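The Red Wool
Part One

The bus to Cedholm was leaving in 40 minutes, and I was still standing beside the bed. My aunt's old room in Gebreyes Street has one window, and the leaves outside made the light a little green. I had already folded the mustard one, the pink one and the dark one. Only the red knitting was left. 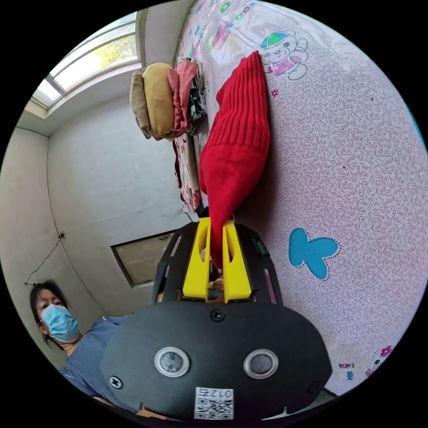

She bought the wool in Trondcombe in October, 900 grams of it, and she knitted every evening until her eyes were tired. "Take it or leave it," she told me on the telephone, "but do not give it to the moths." I did not know how to answer her.

I tried to fold it the way she taught me - first the sides, then the middle. The ribs pulled back each time, as if they remembered another shape. Beside it lay the printed bear, with two flowers on its head. When I was seven I told this bear all my secrets.

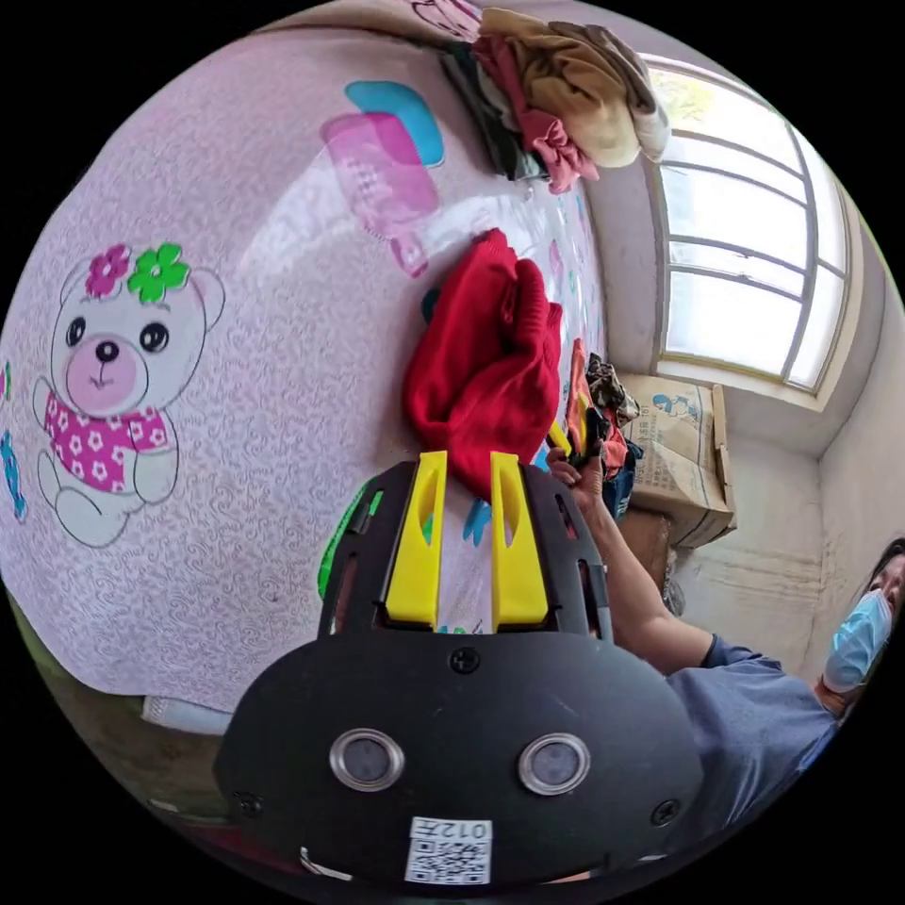

Part Two

On the bus I had seat 63, and the bag lay on my knees. I put my hand inside and held the wool until Cedholm.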